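Ticket 165: can the Renora helper take over wiping the little washer?
Opened by Flor Mamani, status: on hold

Hello all, and thank you Orlando for ringing back so kindly. I did promise to write down why I keep asking! Our Renora folds towels beautifully now, but cleaning is another matter. It needs one hand to keep the machine steady and the other to get right to the back, by the dial. 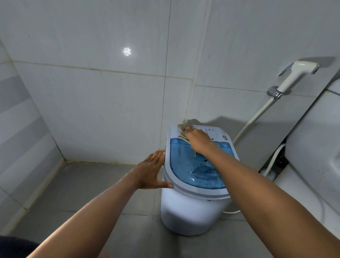 Wiping the top by hand, left hand on the rim.

Orlando tried the wall-wipe routine with more than 30 starts, and it stopped each time at the raised strip. I suspect (only a guess, mind) that the clear blue lid muddles it.

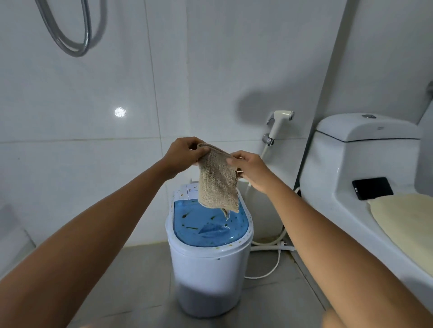 Page last changed: September, 16:20

Then there is the cloth, bless it. Ours is knitted and hangs a bit twisted when held up by two corners, and Renora wants a nice flat edge before it will grip. Mercedes has asked Drerer about a softer grip setting, so I'll leave this open until she hears. Until then it's my job, and I don't mind a bit.

2 comments
Share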